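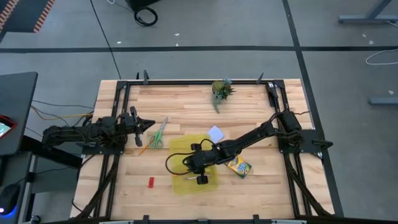

By Filipa Vieira | January 5, 2025
Filed under: Mind & Memory, Guides
Search this guide... Go

Section 3: Setting up your Tiltov prediction log

If you've made it through the first two sections, you already know what hindsight bias is: that "I knew it all along" feeling you get once the election is over or your cousin's marriage falls apart. I have it badly. Before I started keeping a log I would have sworn to you that I called every one of my team's bad seasons (my brother-in-law remembers it differently, and so do my old text messages). So let's get yours set up!

You'll need the Tiltov log sheets, a pen you can't erase, and an envelope big enough to take the sheets without folding. A full pad holds 200 entries, and that lasted me from one March to the next.

1. Write your start date on the cover sheet and sign it. It feels silly. Do it anyway.

2. Pick one area of your life to begin with. Work is good, sports are great, and the weather is fine if you're stuck. I'd leave family for later.

3. On the first line, write a prediction that can be settled with a plain yes or no. "The meeting will go badly" is no use to you, but "Teresa will ask us to redo the budget before Friday's lunch order goes in" is lovely. If you can't picture what would prove you wrong, rewrite it.

4. In the narrow column, put how sure you are, from 0 to 100. Go with your first number and don't fiddle with it.

5. In the box underneath, jot down one thing that might make you wrong. A few words will do. Most people skip this box for the first couple of weeks, and I did too, and I wish I had those entries back.

6. Fill in the check date, tear off the top sheet and put it in the envelope. The copy underneath stays blank until the check date comes.

7. When the date arrives, and before you open the envelope, write on the blank copy what you think you predicted and how sure you think you were. Then pull out the original and put the two side by side.

Note: step 7 is the whole reason the sheets come in pairs. My remembered number drifts toward whatever happened, sometimes by a lot. I once "remembered" being 80 percent sure a house sale would go through when the sheet said 45!

Caution: don't go back and tidy an old entry, even for spelling. Once you've changed one word you'll start improving the rest. If an entry is unclear, draw a line through it, write "void" and move on.

Caution: please don't log predictions about somebody else and then show them the sheet. Gonçalo Mota and I tried this with each other when we were testing the Dustilmont edition and it made for a very long car ride.

3.1 Scoring

Leave the scoring page alone until you have a decent stack of settled entries. When you do, sort the originals into piles by how sure you were, so all the 90s go together, all the 80s, and so on. In each pile, work out what share came true and copy it onto the chart on the back cover. If your 90s pile came true far less often than nine times in ten, welcome to the club. Start your next pad with the chart taped inside the cover, and go on to Section 4 for group logs.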